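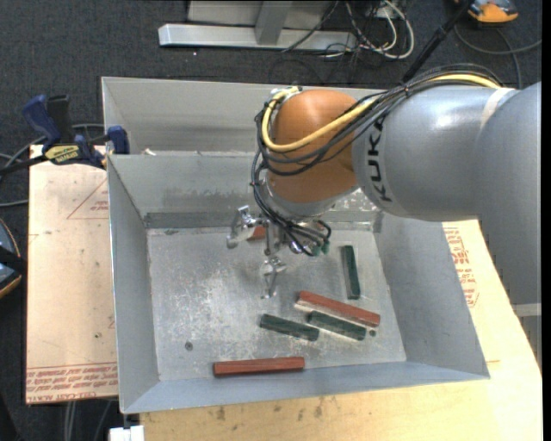
A KUKA arm with a two-fingered metal gripper over a sheet-metal bin of red and green blocks.

Nastuva is a bin-picking kit for industrial robot arms, sold by the firm Hurkutska. It consists of a gripper mount, a depth camera, a small control computer and software that chooses which part in a bin to grab and how. The buyer supplies the arm. The kit went on sale in April 2017 and has been marketed mainly to small machine shops and packing plants.

Description

The software takes a picture of the bin, ranks possible grips and sends the best one to the arm's own controller. Hurkutska says that new parts can be added without programming, by loading a drawing and running a setup routine. The manual for that routine is 109 pages long. It assumes that the user already knows how to calibrate a camera to an arm – a step that the sales brochure does not mention.

Two versions are sold. The basic one handles rigid parts with flat sides, such as blocks and short bars. The other adds a parts library and remote support, for which there is a yearly fee.

Claims and testing

The company's brochure gives a rate of 461 picks per hour. It does not say what part was used, how full the bin was, or whether failed grips were counted. Hurkutska has published no test data to back up the number.

The most detailed outside account is a review by the automation writer Rosine Renaud, published in January 2019. Renaud tried the kit at Pearce, a contract packer in Hukville, and measured a rate of around half the advertised one. The last few parts in a bin gave the most trouble, above all those lying close to a wall, where the fingers had little room to get down beside them. Renaud called the grip planning "decent" but wrote that the claim of easy setup "does not survive the first morning." Installation at Pearce took 5 days.

Hurkutska replied that the bin at Pearce was deeper than it recommends. The recommended depth did not appear in the manual at the time and was added in a later edition.

Availability

The kit is sold directly and through resellers. List prices are not published, and quotes are reported to vary widely. Claims on the company's site that it pays for itself within a year leave out the cost of the arm, the safety fencing and the yearly fee.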